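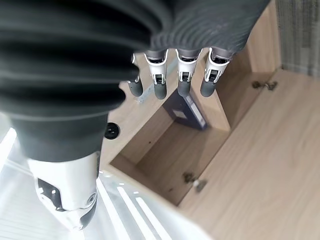
The oak cabinet from above, with one dark thing left standing at the back.

So the cabinet is finally getting its turn. I've been promising to deal with it since September, and every weekend something else came up (the gutters, then my cold, then the gutters again). Last night I put the kettle on, turned the radio up and pulled out almost everything.

You would not believe the paper that fits in one compartment! I had takeout menus from two places that closed, the warranty for a Horkach toaster I gave to my sister, and a whole stack of Verport catalogs I was saving for some reason that must have made sense at the time. There was also a receipt for 16 yards of curtain lining. I have never owned curtains that needed 16 yards of anything.

The one item I haven't made up my mind about is the dark navy-gray one, the one with the lighter label. It stands up nicely at the back and it doesn't bother anybody, so for now it stays. Everything else went into piles on the rug, and the piles went into grocery bags, and one of the bags split on the stairs.

I really do love this cabinet. It's a light oak color, you can see the grain all over, and I paid 60 dollars for it at a moving sale. Crescencio Ponce helped me get it up to the apartment and told me I should oil it. I bought a can of Onu oil the same week and guess what I found behind the menus - the can, never opened.

The plan is to keep bills on the left and letters on the right, with nothing lying flat, because once things lie flat in there I stop looking at them. I might get a couple of those upright Zerodley dividers if they aren't too deep. I still need to measure, and the tape measure was supposed to be in the cabinet.

Oiling will have to wait for a day when I can leave the windows open. If you've done it on light wood and it came out too yellow, please write and tell me before I start!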